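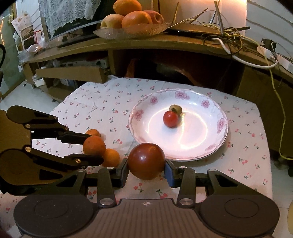
Two grippers at the fruit table, one on a dark red tomato and the other on a small orange fruit.

Software notes, Feb 21, 2023

The main change in Storska this month is in the grasp planner. Until now it treated the two grippers as separate jobs. Each one picked a target from its own list, and a collision check at the end decided whether the pair of motions could run. When the check failed, both plans were thrown out and the search started over. On crowded tables that took up most of the planning time.

Release 18 puts both grippers in one search. A target is assigned to a side early, and the space the fingers need is reserved along with it. The other side plans around that space from the start. We ran the new planner on 205 recorded table layouts from the Lustby set. It had to start over on 11 of them, and most of those had a plate rim close to the target.

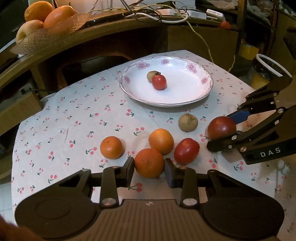

The perception module, Saliba, has been slower to improve. Its weak point is still fruit that touches other fruit. Segmentation works on color and edges first and on depth second, and two pieces of nearly the same color tend to come back as one mask. The lighter yellow-orange fruit behind the dimpled orange one is the kind of pair that causes it. A merged mask is wider than either fruit, so the planner asks for a finger opening that is too large and puts the grasp center between the two. Saliba now splits a mask when its outline has a clear notch on both sides. With a notch on one side only, it passes the mask on with a low score and the planner leaves it for later.

Printed cloth was a smaller problem. Cherry prints were sometimes reported as objects, and we had been hiding this with a size limit. The limit also dropped real cherry tomatoes. It has been replaced with a height test against the fitted table plane, which costs 2 milliseconds per view.

Flolteck, the log viewer, can now show the reserved finger space for each side on top of the camera view. Press R to turn it on. Old logs open as before but have no reservation data, so the overlay stays blank.

Config files from release 17 need one edit. Move the "opening" value out of the per-gripper blocks and into the shared block. The planner will refuse to start if it finds the value in both places. Plate rims are next on the list, and the work is planned to be finished by August.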